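Notebook, March — open day at Prostitz, handling lab

Arrived 1000 with Boris Shehu. Sign-in, then straight to the Sotus bench. Sotus is the Broltetlow two-arm unit with the Ratanaporn wrist, build 2203. The task set for the day was bathroom tidying: toothbrushes, toothpaste tubes and a plastic holder at the back of a sink.

Their talk dealt mainly with the training footage, taken at head height in ordinary homes. The set for this task has 114 clips. Both hands are labelled separately, left and right, with a tag for whichever one is steadying.

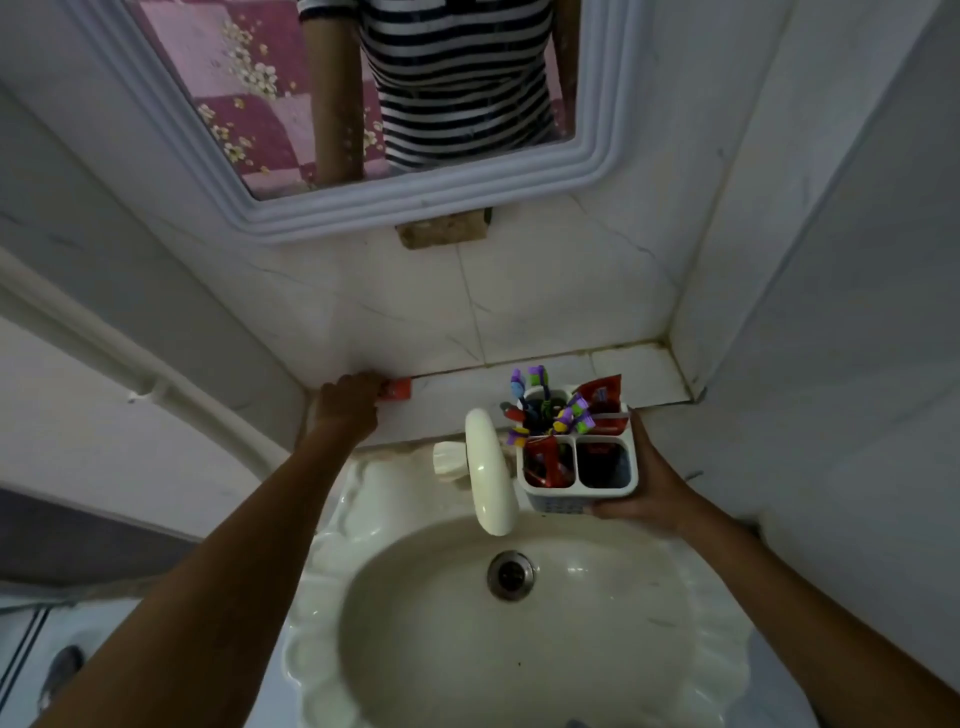 Boris asked how they score a clip where one hand only holds. Answer: the holding hand gets full weight. They dropped it in an earlier build and the arm pushed the holder along the ledge on every insertion. We have the same fault on our tray rig and have been blaming the feet.

Mirrors are left in. They tried masking them and gave up — the mask edge confused the depth estimate more than the reflection did. White taps against white tile are still poor.

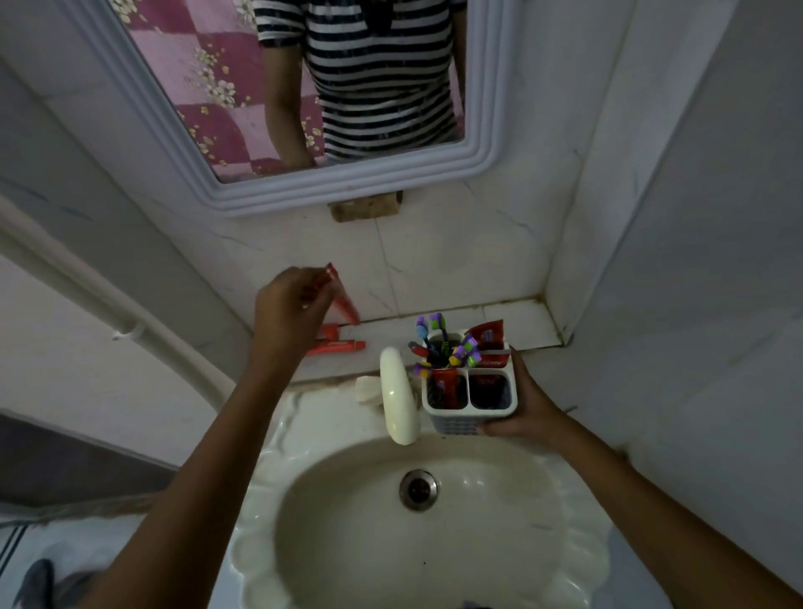
Live run after the talk. Limit of 40 seconds per brush. First brush went in cleanly, second caught on the divider and the arm stopped on force limit. Reset by hand. Third fine. Grip force not given, asked twice.

To do:
Try two-hand labels on the tray clips.
Boris to write for the wrist drawings.
Check our own force limit before the next run, it may be set too high.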